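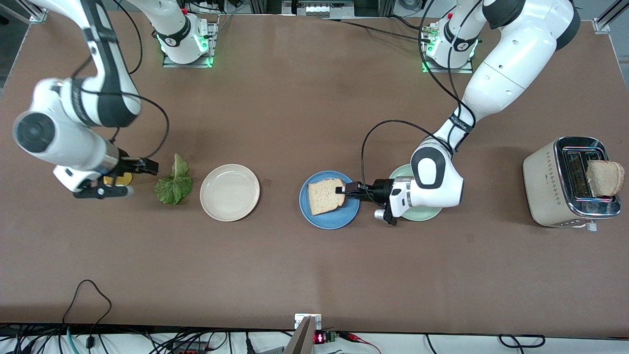 Ticket: spare grippers and a second power supply, sandwich bench

Status: open, waiting on a quote

Okay, picking this one back up because the budget form is due in December and I still don't have a number I trust. Quick recap for anyone new to the ticket: we have the two-arm bench doing the sandwich task (bread, lettuce, toaster, plates), and I asked for spares so one worn finger doesn't stop us for weeks.

What I've tried so far:

Asked Grurow for a price on 2 complete grippers. They came back with a bundle of 6 and wouldn't split it. I don't need 6! I wrote back asking for fingers only, no housing, and got an auto-reply.

Asked Arnthorpe the same thing. They'll sell fingers in singles at 240 a pair, but lead time is 3 months, so if we want them by spring the order has to go in before the form is even approved. Purchasing says no to that, which I get.

Went through the cable list next. The arm cables have a lot of slack where they loop down to the grippers, and I'd like to budget for proper cable guides on both arms while we're at it – cheap compared to replacing a cable. Plultard has a kit, but their page doesn't say which arm sizes it fits. Emailed them at 4 p.m., nothing yet.

Still undecided: do groceries go on this budget line or the lab supplies line? Bread and lettuce add up over a year. Last time I put them under equipment and the form bounced.

Next step is calling Grurow to get a real person on fingers only. Leaving this open until then.

Comments (3)

chuang_bench2: Put the groceries under consumables, ours went through fine that way.

toastqueue: Did you ask Arnthorpe about a loaner set? They gave us one while we waited.

partsbin: Add a spare toaster to the form while you're in there. We went through two of them!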